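Warkard Wetlands Boardwalk Reopens to Visitors

July 12, 2026

The Hivberg Parks Authority has reopened the lower boardwalk at Warkard Wetlands Reserve, which had been closed since flooding in February damaged its footings.

Crews replaced 600 feet of decking and raised the lowest section by almost two feet. The new height is intended to keep the path open during spring high water, when wading birds gather in the shallows near Machala Creek.

"Visitors have been patient with the closure, and we thank them for it," said Ewan Treloar, the authority's director of public access. "The reserve is at its best from a quiet path, and that path is open again."

The authority asks visitors to stay on the marked route and to keep dogs on a leash at all times. The side trail to the Kotonik overlook remains closed for nesting season — signs are posted at both ends.

Guided walks led by senior ranger Zdeňka Zelenák will resume this month. Each walk lasts 90 minutes and is free of charge. Places are limited and must be reserved through the visitor desk.

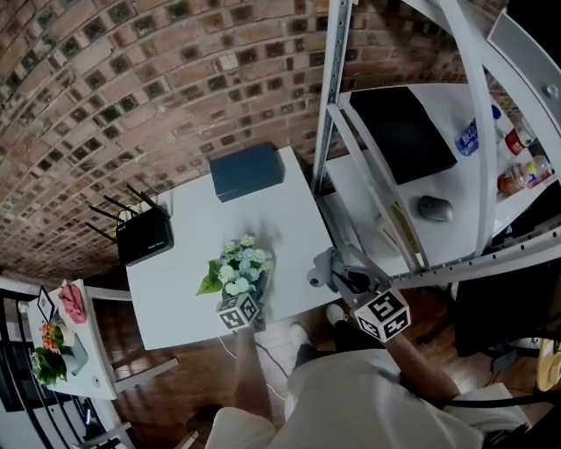 Blue and white flowers on a table beside a brick wall.

Parking at the north entrance is limited to 60 vehicles. Overflow parking is available at the Hivberg fairgrounds, a short walk from the reserve gate. The reserve is open daily from sunrise to sunset.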